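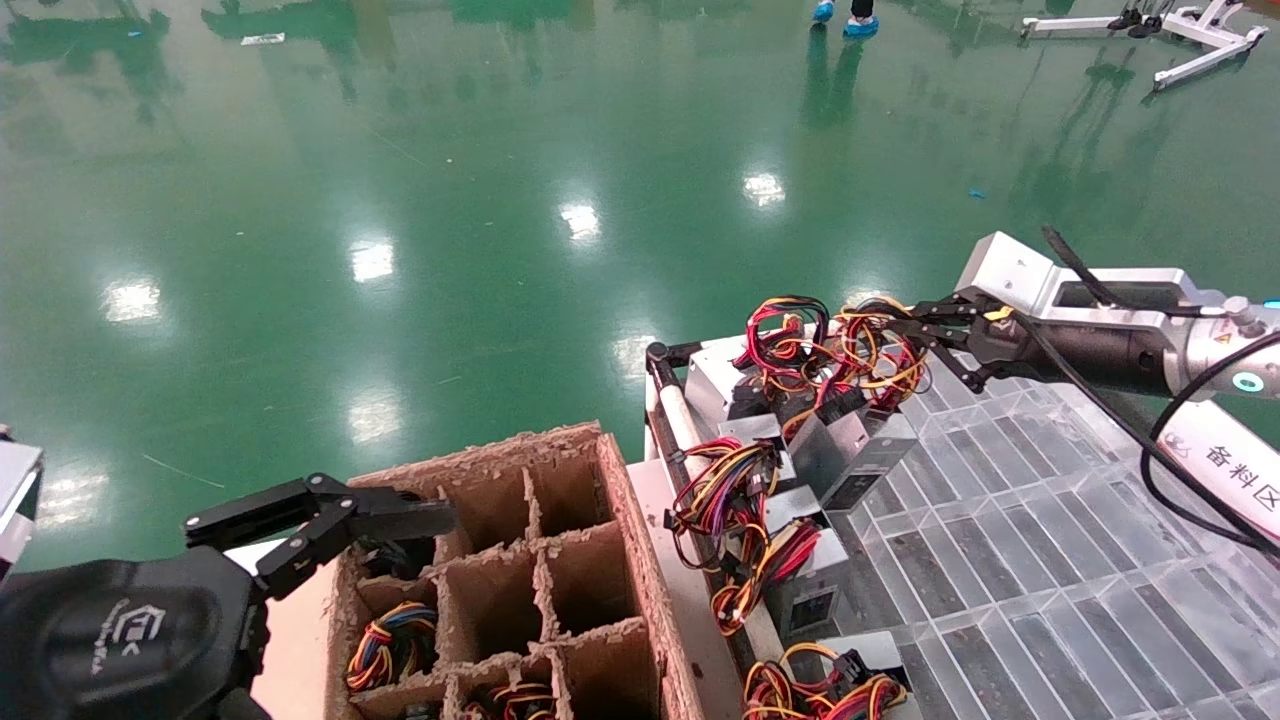 **Figure 1.** Kitting station during the open day, with the partitioned cable box, the power supply units and the slotted tray between the two arms.

## 4. Open-Day Demonstration

### 4.1 Setting

The trials in Section 3 were run with only our own staff present. To see how the cell behaves under less controlled conditions, we ran it in front of visitors at the Horkard assembly hall in August. The open day was organized by the site, and our demonstration was one stop on a walking tour. Groups arrived on a fixed schedule, stayed for 11 minutes, and moved on to the next station. We had no say in the lighting or in the order of the tour.

The task was part of a kitting job for desktop computers. Power supply units and their cables have to be brought together in the material preparation area before they go on to assembly. The Vanix controller handled both arms, with the same motion limits as in the earlier trials. Grasp points were proposed by the Dikby planner, also unchanged. An operator stood by with a stop button and was allowed to interrupt a run at any time, but not to move parts by hand during a visit.

### 4.2 Parts and Containers

The cables are the hard part of this job. A coiled bundle has no fixed outline, and two bundles of the same type rarely look alike once they have been handled. Thin leads slip out of the coil and catch on their neighbors, and the connectors give each bundle an uneven weight.

We kept the partitioned cardboard boxes that the cables are stored in at the site. A molded bin would have been easier for the planner, as its walls are straight and its edges show up clearly in the depth image. The cardboard walls have ragged tops, and the loose fibers add noise exactly where the fingers need to pass. We chose to accept this. A cell that needs new containers would be of little use to the site, and several visitors asked about this point before anything else.

Both arms carry two-finger grippers. The fingers go down on either side of a bundle with the tips open, close on the coil, and lift straight up until the lowest loop clears the divider. A slanted approach was tested in the Ambrosio cell last year and dropped, as it tended to drag a neighboring bundle along.

### 4.3 Procedure

Each visiting group saw the same sequence:

1. The presenter explained the job and pointed out the stop button.
2. The operator started a run, and the arms worked through the bundles in the order chosen by the planner.
3. Visitors were invited to name a bundle they thought would be difficult, and the planner was directed to that compartment.
4. Remaining time was used for questions.

We logged 40 attempted picks over the day. An attempt was counted as successful if the bundle cleared the box and was released at the requested place. Attempts stopped by the operator were counted as failures, whatever the cause.

Step 3 was added at the request of the site, and it was the most useful part of the day for us. Visitors usually chose bundles with loops standing above the dividers or with wires hanging over into the next cell. Our own test set contained few of these, and we have since added more.

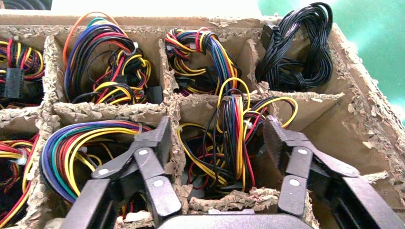
**Figure 2.** Wrist camera view with the fingers open over a bundle of yellow, black and red wires in the lower row. Some of the yellow wires reach over the divider toward the empty cell.

### 4.4 Results and Remarks

Of the 40 attempts, 5 failed. In 4 of these, a lead caught on a divider or on another bundle and the force limit ended the lift. The remaining failure was an operator stop, made when a visitor leaned in over the marked line. The planner had no part in that one, but we have kept it in the count for the reason given above.

The failure rate is higher than in Section 3. We think the difference comes mostly from the bundles picked by visitors, though the sample is too small to say this with confidence. Lighting may also have played a role – the hall floor is glossy and reflects the ceiling lights strongly, and the head camera had to cope with bright patches next to the box. We did not measure this effect separately.

Questions from visitors were mainly practical. Line workers wanted to know what happens when a bundle is dropped between two cells, and how long a person needs to clear it. At present the run is paused and the bundle is put back by hand, which takes almost as long as picking it manually would have. Recovery without a pause is treated in Section 5.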